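Blog > Galleries > Snack Table

Snacks, Sorted
2020-02-10 - posted by Dadstead

I finally got going on the snack tidy-up, and the big butcher-block table was the only surface large enough for it. 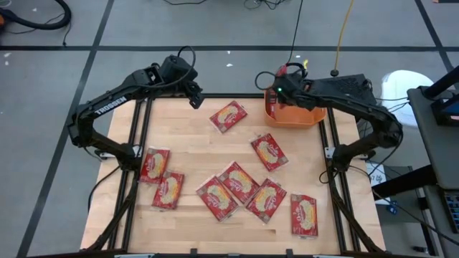

My plan is one basket per kind of snack, so the red packets get the orange one. I picked it up at Bukemo in a set of five and I love the rounded corners (no more snagged sweaters!). Flat pouches like these go in standing up - way easier to flip through than a pile. More baskets to come in April, once I clear the top shelf.

Recent galleries
The Zinari Spice Drawer
24 Jars, One Shelf
Lunchbox Corner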